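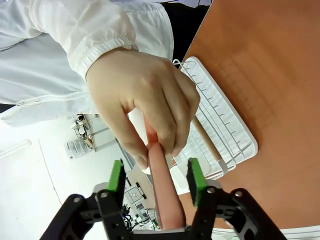 A hand at the top end of the long pink piece. White jacket, gathered cuff.

Play Food at Gruvik: The Long Pink Piece and the White Canister

Gruvik is a lending room for toy kitchens and everything that goes in them. Child care centers, schools and families borrow a set, keep it for a few weeks and bring it back. The collection holds 386 items at present, counting a tea set as one item. This page is part of a series that goes through it shelf by shelf, with a few pictures and some notes for each. Earlier pages covered the pots and the baked goods. The shelf this time is the one marked "Meat, tall containers and other," which is an odd grouping and goes back to how the first cabinet was divided.

Two items from that shelf are on this page. The first is listed under 313 as "long pink, rounded ends." The second is a white canister with a dark brown top.

About the name. Number 313 had no label when it came to us and the card has been changed several times. It has been down as a sausage, a hot dog, a frankfurter and once as a candy stick. Children settle the question differently depending on what else is in the box. Put it in with buns and it is a hot dog. Put it in with the farm stand set and it gets sold as something that grows. Domingo Ocampo rewrote the card last June to say only what it looks like, and it has stayed that way.

Long thin pieces are useful in a play kitchen and there are fewer of them than you might expect. Most play food is round or close to it — apples, eggs, tomatoes, buns. Those roll, and they all get picked up in the same way, with the whole hand. A long piece can be taken by the end or by the middle, laid across a pan, handed over, stood in a cup or stirred with. Teachers who borrow from us often ask for a few of them for that reason, and carrots and bread sticks go out nearly as often as the pink one does.

The canister is harder to place. It is a plain tall shape and children use it for whatever the game needs: flour, coffee, salt, sometimes a trash can. It used to be kept with the cups, and then people borrowing cups got one very large cup and complained. It now travels with whichever box has room for it upright.
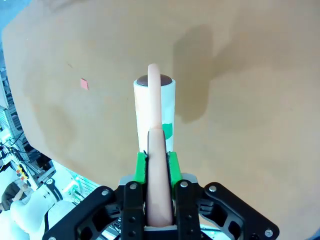 Precious Javier wrote in about the previous page to say that her class never plays with the food one kind at a time, and that the sets would be better sorted by meal than by type. She would like a breakfast box, a lunch box and a picnic box, with the odd containers spread among them. Her class had the Darkholm box for a month, and by the second week everything had been moved into a single shopping bag anyway.

We have tried sorting by meal. It works well going out and badly coming back. When a box is sorted by type, a missing egg shows up at once because it should be lying next to the other eggs. In a picnic box the person checking it has to read down the card for every piece. Seidu Aidoo does most of the checking on Monday mornings, and he asked to keep the types. The compromise is a sheet of suggested meals taped inside each lid. Anyone who wants a picnic can pull one together from the trays.

If you want to try Precious's way, these are the groupings other borrowers have liked:

Hot dog stand: long pink, buns, the sauce bottles, paper trays. Bring your own napkins.

Breakfast: eggs, toast slices, the small pan, the canister as the coffee.

Corner store: anything at all, plus the scale. The register is a separate loan and is usually out.

Soup: the large pot, the ladle, and whatever is long enough to stir with when the ladle has gone missing.

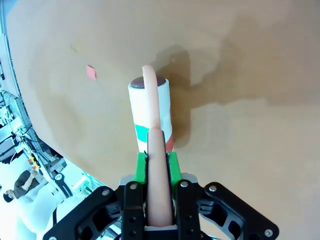 Long pink against the white canister. Dark brown top, with teal-green and red-orange lower down.

A few notes on looking after the shelf.

Wipe pieces with a damp cloth and a little dish soap, and dry them before they go back in the tray. Please don't put any of the play food in the dishwasher, even the pieces that look as though they would survive it. We lost most of a fruit set from the Lacroix boxes that way.

Keep pale pieces away from markers and from the red felt mats. The color moves over and it doesn't come off. If it happens, just tell us when you return the box. There is no charge for marks, only for pieces that don't come back.

Stand tall containers upright in the box, with the soft things packed between them. A canister on its side under a pile of pots will end up with scuffs all the way around. Stickers and bands on the outside should be left alone, even if a corner is lifting. We glue those ourselves.

Long pieces go on top. They fit diagonally in the standard tray and should not be bent to fit the short one.

Gilles Mallet is putting together a longer list of what can replace what when a piece is lost, and would be glad to hear from anyone who has found good single pieces for sale. Whole sets are easy to find. One long pink item without the other forty things that come with it is not.

Borrowing

The "Meat, tall containers and other" box can be borrowed on its own or with a stove. The loan is three weeks and can be renewed once if no one is waiting. Write down the number on the lid when you pick it up — the Prundov boxes look the same from the side and have been taken by mistake before.

The next page in the series covers vegetables, including the ones that come apart in the middle.

Gruvik Play Lending Room | Contact: Agathe Maillard, front desk | © Gruvik, text and pictures | Back to top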